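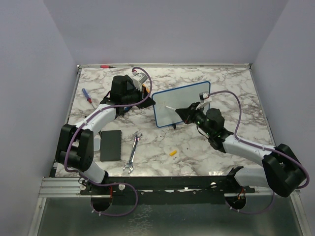
Burholm Psalter Notes: README

Hi, and welcome to my pile of psalms! I've been putting this together in the evenings since April, and it has finally gotten big enough that it needs a page explaining what's in it.

Short version: it's a plain text collection of comments that ordinary churchgoers wrote about the wording of the psalms they sing. Our parish in Burholm switched psalters, people had opinions (so many opinions), and I started typing them up before the paper slips got lost. Then the folks at Trundbridge asked if they could send me theirs, and I said yes without asking how many they had. There are over 400 comments now, from 2 parishes.

What's in the folder

comments.txt has one comment per line. First the psalm number, then the verse if the person gave one, then what they wrote.

psalms.txt lists which psalms have anything at all. Psalm 23 is the runaway winner, with 39 comments, and most of those are about "the valley of the shadow of death" and whether we get to keep it. (I want to keep it. I've tried not to let that show.)

konell.txt is the odds and ends. Konell is just what I call my script that sorts the lines, and this is where it dumps anything it can't match to a psalm. A good many are really about the organ.

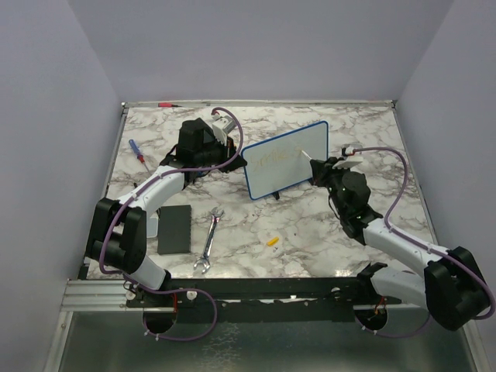
Psalm numbers follow the Hebrew numbering, so if you grew up with the Vulgate or the Septuagint you'll be off by one for a long stretch in the middle. Giang Mạc caught me mixing the two and was very kind about it. I've fixed the ones she found, but please tell me if you spot more!

I left the spelling alone. If somebody wrote "Selah" four different ways, you get all four. I did take out names and anything about a person's health or family, and Ngân Trịnh read through the Trundbridge half to check I hadn't missed any.

What it's no good for

Please don't use this to say what "Christians think" about a translation. These are people who cared enough to fill out a slip after the 10:30 service, and the happy ones mostly went for coffee. There's also no Hebrew scholarship in here, unless you count Borghild Björklund's long comment on Psalm 51, which I do.

Using it

Help yourself for study groups, sermons, or plain nosiness. If you print any of it, say where it came from. Corrections go to me or to Duyên Hồ, who keeps the paper slips.

Still to do: the canticles, and Psalm 119, which I keep putting off.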